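Antes de pedir presupuesto para un brazo que cargue el lavavajillas, haga una lista de su vajilla. Suena tonto y ahorra disgustos. Los vendedores hablan de kilos, de alcance y de «aprendizaje», y casi ninguno pregunta qué tazas tiene usted.

Los consejos que siguen valen para una cocina de casa grande, una oficina con comedor o un albergue pequeño. Para una pareja con cuatro platos, mi consejo es más corto: no compre nada.

## Mire primero lo difícil

Los catálogos enseñan siempre el plato llano. Pregunte por lo demás: vasos térmicos con tapa y asa, cuencos hondos, la tapa de la olla, el cucharón. Un vaso alto no se agarra como un plato, y colgado del asa se balancea. Si además hay que dejarlo entre varillas, con loza alrededor, el hueco se queda pequeño enseguida.

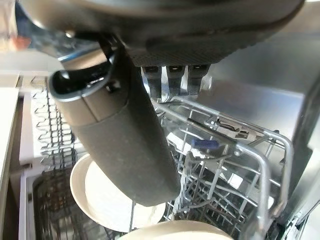 Pida que la demostración se haga con sus cacharros y con el cesto a medio llenar. Con el cesto vacío todo el mundo queda bien. Y ponga usted las piezas, sin avisar del orden. Si el comercial las recoloca «un momentito», apúntelo.

Otra cosa que conviene preguntar es qué pasa con la tapa. Muchos fabricantes de vasos piden lavarla aparte. ¿La quita la máquina o la quita usted? Si la quita usted, ya está de pie junto al fregadero, y el vaso lo mete usted también.

## El precio que no viene en la hoja

Tengo delante tres ofertas, y las tres se leen igual de mal.

- **Amness** da precio cerrado por el brazo y deja la pinza como «accesorio recomendado». Sin pinza, un brazo no coge ni una cuchara. Súmela.
- **Nernness** lo incluye todo y luego cobra una cuota de 100 euros al mes por el programa. Pregunte por escrito qué sigue funcionando si deja de pagar. A mí me contestaron con un folleto.
- **Saraç** alquila, que para probar me parece lo menos malo. En la oferta que recibí, la instalación cuesta 1537 euros y la retirada 463. Son 2000 euros antes de fregar nada, y no se recuperan.

Deje en la hoja de cálculo una línea para loza rota. La garantía de las tres cubre la máquina; la vajilla, ninguna.

## Mida la cocina con la puerta abierta

El plano que mandan suele traer el lavavajillas cerrado. Ábralo del todo, saque el cesto de abajo y mida entonces. La puerta abatida se come el paso, y el equipo tiene que caber al lado sin que usted acabe arrinconado contra la nevera.

1. Distancia del fregadero al lavavajillas. Cuanto más lejos, más viaje con la loza en el aire.
2. Altura de la encimera, y si brilla mucho. Pregunte cómo se llevan las cámaras con la piedra pulida, el acero y los frentes lacados, y que se lo enseñen en una cocina así.
3. Sitio para las personas. Dos personas de pie cerca del lavavajillas ya ocupan bastante suelo, y habrá días en que estén ahí.
4. Cables. Si van por fuera del brazo, mire dónde pueden engancharse, sobre todo en la manivela de un cajón o el grifo.
5. Número de brazos. Con dos se puede sujetar una pila de platos sobre la pila y tener el otro junto al cesto. También son dos facturas de mantenimiento; pida el desglose. 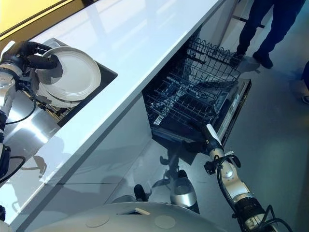
## Cronometre, y hágalo usted

No acepte vídeos. El de Restadier iba acelerado y lo ponía en letra pequeña, abajo a la derecha. Lleve su propio reloj y cuente desde la primera pieza sucia hasta la puerta cerrada, con las interrupciones dentro. Si alguien toca un botón o endereza un plato, eso también es tiempo suyo.

Repita la prueba 3 veces. La primera sale bonita porque la han ensayado.

Después haga lo mismo a mano, sin correr, y ponga las dos cifras juntas. En mi caso la compra se ha aplazado hasta octubre, y de momento he cambiado el escurridor por uno más ancho.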